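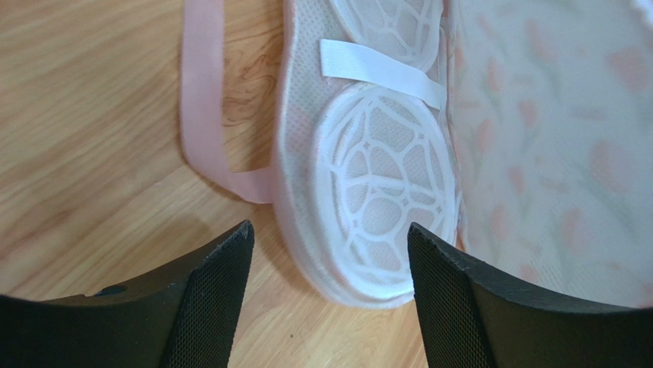
Mesh bra bags – do they do anything?

preradholm_peg
Joined August, 527 posts
I've been putting my bras through the washer in one of those white mesh bags for a couple of months now, mostly because my sister swore by hers, and I'd love to hear how everybody else does it. Mine still come out a bit twisted, bless them. Do you do one per bag, or squeeze two in?

Sharon Obura
One per bag, always, and hook it first! I learned that the hard way with a lace one I was awfully fond of. Cold water, gentle cycle, and let the spin stay at 900 or lower if your machine lets you pick.

Somboon
I'm going to disagree a little, Sharon – I've put 2 in a bag for years and they're fine, as long as they're the soft kind. Molded cups are another story, those I wash in the sink with a drop of shampoo.

Sharon Obura
Well, the soft kind would survive a hurricane :) I was thinking of underwires.

stileo_mom
Check the zipper too. Mine crept open mid-wash and a strap got wound around a pillowcase, and I stood there for ages picking it loose while dinner got cold.

preradholm_peg
Oh, the zipper! I never tuck the pull in. Trying one per bag this weekend, hooked, and the old beige one can go in the sink.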